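Home About Archive Stuff I Broke

The robot can have the bathroom counter whenever it wants

Posted by Shirley Sugden
13/07/2023
Filed under: Machines, Grumbling

My sister-in-law sent me another one of those videos. You know the kind. A shiny humanoid in a shiny kitchen cracks an egg, a piano plays, and in the corner, in type you could fit on a grain of rice, it says the footage has been sped up. She wrote "your job is next!!" under it, with a crying-laughing face. My job is filling in insurance forms for a dental office, and frankly the robot is welcome to it. What I want to know is when it's coming for the chores.

I have been asking this since I was old enough to be handed a dish towel. I was promised a machine that would put the house back together after everybody had been through it. I got a vacuum disc that eats phone chargers. We named it Demissie and it lives under the couch, where it goes to die every evening with 32 percent battery left.

So when my old roommate I-hsuan Tse told me she'd started working on exactly this, at an outfit called Danudau, I invited myself to lunch and made her explain it. I asked what they were working on this month. I was hoping for laundry. I would have settled for dishes.

"Tidying up," she said. "Toothpaste, mostly."

I laughed for longer than was polite. Then she asked me to describe how I pick up a tube of toothpaste, and I got as far as "well, you just" and stopped.

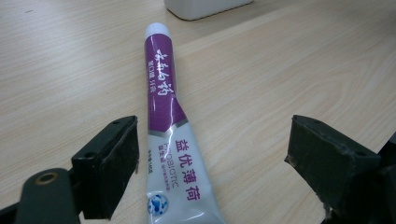

A new tube is easy enough, she says. It's fat and smooth and the same all the way along, like the ones in a store. The trouble starts once people have been squeezing it. It gets a bend in it. It's flat at one end and puffy in the middle, and each tube in each house has its own personal kink. Grab it too gently and it slides away. Grab it too hard and you've got mint on the counter, and now the robot has two chores. It's also shiny, so a glare on the plastic can hide the very edge you were planning to grab, or pass itself off as one.

I asked why they don't just program in the shape of a toothpaste tube. She gave me the look I give people who ask why their crown isn't covered.

What they do is show it. A person does the picking up, over and over, using a gripper held in the hand, and the machine is supposed to learn from that. Her colleague Daniyal Shaikh did 100 pickups in one afternoon and went home with a sore thumb. They'd like to have 2,000 before August. I pointed out that this means a grown man is currently doing more tidying for the robot than the robot has ever done for anyone. She said yes, and could I pass the soy sauce.

Can a machine do the chores yet, then? Her answer was "some of one." On a clear table, with one thing on it and decent light, she'd bet on it most days. In my bathroom, where the toothpaste is under a washcloth next to three hair ties and an earring I've been looking for since spring, she would keep her money. I've seen her lose at cards, so I know she doesn't say that lightly.

She does think the shop floor gets there sooner, because a shop floor puts the same part in the same place all day and doesn't own a cat. I believe that. My uncle worked a packing line, and a good half of it was machines by the time he left. He never once came home and said they'd found the cap.

We do not find the cap at our house either. My husband claims he puts it back. I've been married to the man long enough to have data of my own.

I'd still buy one, by the way. If it only did the bathroom counter, and took an hour, and had to be rescued from behind the toilet now and then, I'd clear a shelf for it. I told I-hsuan to put me on the list. She says there isn't a list. I told her to start one.

Comments (2)

Fadime Kozan
Ours eats socks. I'd trade you for the phone chargers.

Enda Kinsella
Ask her about fitted sheets. I'll wait.

Older post: The dishwasher and I are not speaking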